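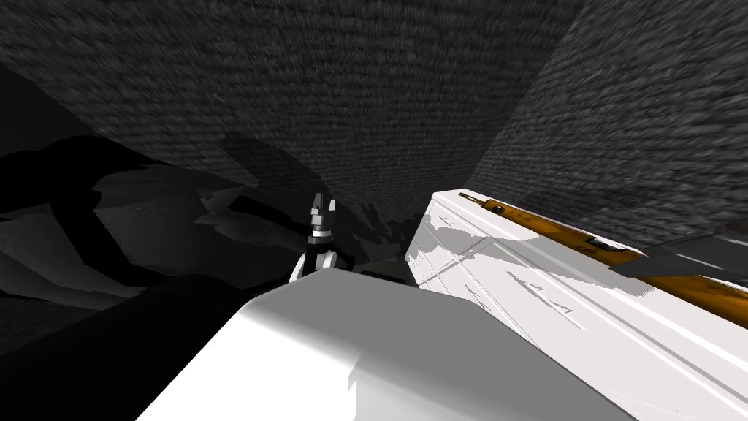 Teresa Wyndham
Bench technician, Lodhi bindery workshop

Feb 8, 2021

Paste trials, continued. The Laravach wheat starch came in from Gundia, lot 734, and the leaflet says it "needs no sieving and will not cockle light papers." I have read that sentence on every bag of starch I ever opened, so into the pot it goes with the same papers as the Ondoletti we normally use.

Cooked both at the same strength, one part starch to five of water, 1000 ml of water each. Same pan, washed between. The Laravach thickened sooner and looked smoother on the spoon. I don't give that much weight. The pan was already warm for the second cook and I should have let it cool down.

Sieved a spoonful of each anyway. Lumps in both. Fewer in the Laravach, but "needs no sieving" is plainly wrong for anything going on tissue.

Pasted up strips of the thin handmade and the machine-made cream, grain long and grain short, onto offcuts of gray board. Under blotters and weights until the afternoon.

Results so far:
Handmade, grain long: both flat.
Handmade, grain short: both cockled, Ondoletti slightly worse at one corner. That corner was also where I ran out of paste on the brush, so it may be me.
Cream, grain long: no difference I could see or feel.
Cream, grain short: Laravach flatter. This is the only strip that supports the leaflet.

One strip out of a morning's work is not a reason to change supplier. It also costs more, and the price per bag hides it because the bags are smaller.

Peel test was no help. The board delaminated before the paste let go, with both, which tells me about the board. Need something tougher underneath. Try the old millboard from the bottom drawer if it isn't warped.

Keeping what is left of both in lidded jars in the fridge, labeled, to see which sours first. The leaflet says the Laravach keeps 2 weeks. I'd be surprised. Ours is usually off well before that, and I don't see what they could have done to plain starch to change it unless there is a preservative in there they haven't listed. Have written to Gundia to ask.

To do: repeat the cream grain short with 3 strips of each, and cook the Ondoletti second this time. Whoever has the good hake brush, please put it back on its hook.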